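Woken up by the missing person alert - what did you all get?

Started by Bohdana Lysenko, 2022-07-15

Bohdana Lysenko:
OK, I need to know if it was just our street. My phone went off at 3 in the morning with that awful siren sound, and the message said an 81-year-old man was missing "in your area" with no name, no clothes, no street, nothing. I sat on the edge of the bed wondering if I should get dressed and go out with a flashlight! By breakfast my sister over in Stuveck had the full story (gray jacket, walking cane, last seen behind the feed store) and she never got an alert at all. He was found alive, dehydrated and very confused, and thank goodness for that. But what was I supposed to do with that text?

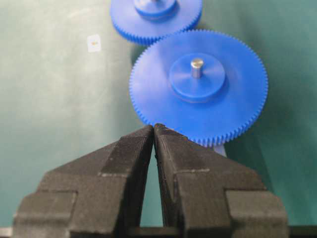 The part I can't get over is that we pay for two alert systems now, the county one and the town one. They're meant to work together, and as far as I can tell they're like those two blue gears, one lying partly over the other. Plenty of teeth, no turning. My sister signed up for both and got neither.

Hildegard Albers:
We got it too, up on Karppinen Road. I'd take ten of those a year if it means somebody's dad comes home. I went out and checked the shed and the chicken run, and so did the people across from me. You don't need to know the color of a jacket to look in your own shed.

Ilari Vainio:
Have to disagree with Hildegard a little. I've got three kids and all of them were up till daylight. If you wake the whole of Rokham, tell people which side of town! I was on the search later that morning and it was never a mystery where to look. The dog had him heading for the creek before sunup. 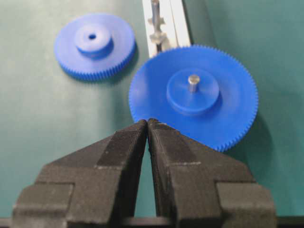
For anyone who doesn't know that valley, there are two ridges and only one easy way to walk between them. Picture the green gap between those black fingers, where the tips nearly touch at the top and it opens out as you go down. He went in at the wide end and kept going uphill until it got too narrow and too steep for him. The helicopter couldn't set down up there, so they lifted him from a clearing farther back. He was talking to the crew, complaining about his shoes mostly.

Siiri Rantala:
Were you on the team that came up from the bridge? We had 22 people at the church lot by seven and then stood there forever with no radio. I don't blame the deputies, they had their hands full, but I think more of us would have gone up if anybody had said go.

Ilari Vainio:
Yes, bridge side. And we could have used you - we were short on the east bank the whole time. 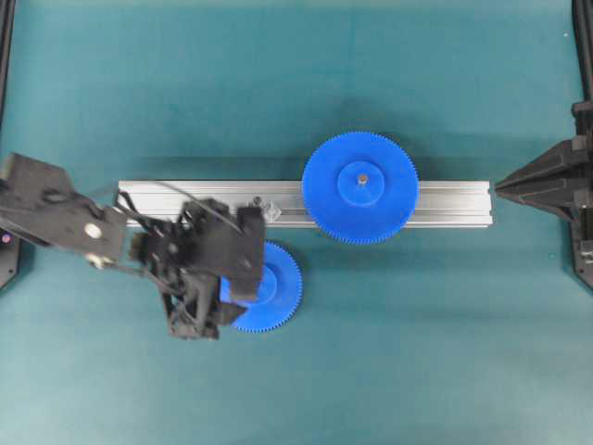

Saimi Heiskanen thinks you're both being too easy on the county. I'm putting this up for her because she still can't log in. Her point is that the alert went out almost five hours after the family called, and what time it woke people up is a side issue. If it had gone out at ten in the evening, half the town would have been awake and could have looked out a window. She wants to know who sat on it.

Hildegard Albers:
Well, that I do agree with. Tell Saimi to try a different browser, by the way, I had the same trouble.

Bohdana Lysenko:
Five hours?? I hadn't heard that. Where did she get it?

Siiri Rantala:
From his daughter-in-law, she says. I'd be careful repeating it before the sheriff's office gives out a timeline. The family may have spent a good while driving around on their own first, people usually do. 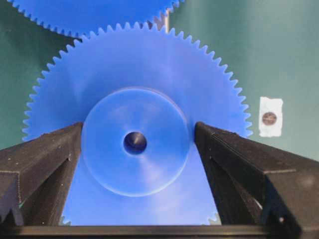
Signing up for alerts (moved here from the other thread)

Bohdana Lysenko:
So several of you asked how to get the detailed messages. You have to register for the town one separately, it's called Fakow, and you pick your own streets. I did it last night and it took three tries. It wouldn't take my house number until I left off the letter.

Ilari Vainio:
Does it still ring at night?

Bohdana Lysenko:
There's a switch for quiet hours, but missing persons go through anyway.

Ilari Vainio:
Figures.

Hildegard Albers:
Good. Leave it on, Ilari.

Siiri Rantala:
The town office told me only 195 households have signed up so far, so that's probably why so many of us had just the short county one. They're planning a sign-up table at the September street fair. I'd rather not wait that long with the weather we've been having.

Ilari Vainio:
Fine, fine, I'm signing up. The phone sleeps in the kitchen though.

Recent threads in Local News
Karppinen Road bridge down to one lane again
Lost gray cat near the feed store
Stuveck fire station open house, who's going?
Helicopter over Rokham, anybody know why?
Street fair parking, same mess as last year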